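Filed under: Help > Recording rules > Hand-held grippers

Questions we get about the recording rules

Which rules apply to me?

If you hold a gripper for Urkell, the house rules apply, whether you do one session or ninety. They run to 17 short points and they're well worth a read before your first Friday! Dilek Eren keeps the current version, last changed in March.

Do I need to tidy the kitchen first?

Please don't. We love a counter with its ordinary things on it, a bottle here, a cup there. Put away knives, medicines, post and anything with a name or a face on it, and leave the rest as you'd leave it on any other day.

Can my hand be in view?

Yes, your own hand at the side is fine. Other people are different: if someone walks in, stop, ask them, and only carry on once they've signed the form. Children never appear, signed form or no signed form.

How should I hold the marker cube?

Keep the printed faces clean and clear of your sleeve. A cube that's scuffed or peeling gets swapped before the session, and we keep plenty of spares (Oğuzhan prints them by the sheet and is delighted when somebody wants one).

What about bright windows and doorways?

Leave the blinds alone halfway through a recording. Strong daylight at one side of the room is allowed, and we'd much sooner have the real light of the place than a room made dim for our sake.

How do I start at a sink or worktop?

Stand still facing the counter, gripper level, and count to three in your head. Then move in at the speed you'd use to pick up a full mug. Slow, even starts are a joy to work with!
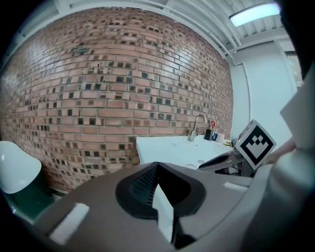
Can I ask for a recording to be deleted?

Any time, and you needn't say why. Write to Elif Naz Öztürkmen with the session number (461, say) and she'll confirm once it's gone from both stores.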